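Teaching a home-built arm to pick up a drink without wearing it

By Themba Msimang

This is the third part of the Andirville arm build. Part one was the base and the shoulder, part two was the wiring, and in between came a month I spent looking for a short circuit that I had put there myself. By now you should have an arm that moves when told, soft printed fingers, and a wrist camera that shows up on your computer. If the camera doesn't show up, unplug it and plug it back in. I'll wait.

What we want today is a repeatable grasp on an upright bottle. Cans are easier and boxes are easier still, but guests at the Busmont workshop always ask if it can fetch a drink, and they don't mean a box.

Step 1. Set the camera angle

Tilt the wrist camera so both fingertips show at the sides of the picture and the grasp point lands low in the middle. Lock the screw. Then lock it again, with a dab of thread glue this time, because you will bump it.

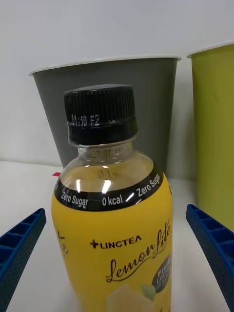

Focus comes next, and cheap lens modules arrive set for infinity, which is a fine distance for looking at mountains. Turn the lens ring a hair at a time with something printed between the fingers. I use the code on a bottle cap: when the white dots of "F2" are crisp against the black, stop turning. The big lettering on a label looks sharp long before the focus is really there, so don't let it flatter you. Shiny plastic shoulders will glare no matter what you do. Lower the exposure until you can still read the cap and live with the rest.

Step 2. Find your closing value

Open the fingers all the way and place the bottle between them by hand. Close in small steps, 20 counts on the servo at a time if you used the Du Plessis board from part two. When both fingers touch, write the number down. Go 30 counts past it and write that down too. The first is "contact" and the second is "hold."

Printed lattice fingers give a little, so you have some room for error. You don't have unlimited room. Leave the cap screwed on while you learn this.

Step 3. Approach low and slow

Come in along the table with the fingers open, and keep the wrist level. My first version came down from above and treated every bottle like a nail. Set the speed to 80 in the config file (the default is 1,000, and I would like a word with whoever chose it). 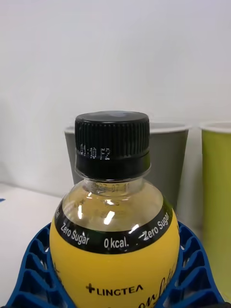

Put other things near the target early on. A couple of cups behind the bottle will tell you if your detector is finding the bottle or just finding whatever is tallest. Lizelle Engelbrecht wrote the detector we use, and her advice is to move the cups between every run, even when you're bored of it.

Step 4. Lift

Close to "contact," pause for a beat, close to "hold," then raise the wrist slowly. If the bottle slips, add a few counts to "hold." If the bottle makes a crunching noise, take some off. If the arm droops, go back to part one and tighten the shoulder bolt I told you to tighten.

Save the values under the name of the bottle. A different shape needs its own set.

Related on Cluredano
Andirville arm, part 1: Base and shoulder
Andirville arm, part 2: Wiring, and finding what you wired wrong
Printing soft fingers that stay soft
Choosing a wrist camera on a small budget

Contact | Copyright Cluredano | Back to top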